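Sebastian Crăciun has spent two years on one narrow problem: whether a policy trained by demonstration still works when the objects on the table are moved between trials. His method, named Jurkon, splits each recorded demonstration at the points where the gripper changes direction, then trains on the pieces in shuffled order.

"We had 2651 demonstrations and the long ones were teaching the arm bad habits," he says. "It learnt the path and ignored the object."

Each layout is run 30 times, with 5 layouts per policy. Kitchen items are used throughout, with toy food as clutter. 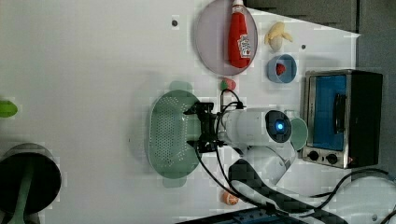
Arm, gripper and tabletop items, including the ketchup bottle on its plate.
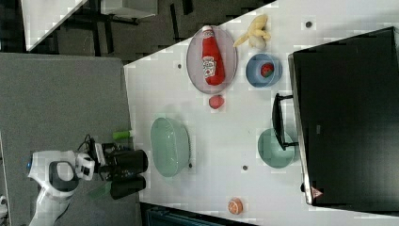

Darlene Fortin is less sure that the split points matter. Shorter pieces of any kind might give the same gain, she argues, and a control with random cuts should have been run first.

Crăciun accepts the point. "Random cuts are next - we start in September." The older baseline, Culletti, will be retrained on the same data, with the layouts fixed beforehand and the scoring done by someone outside the group.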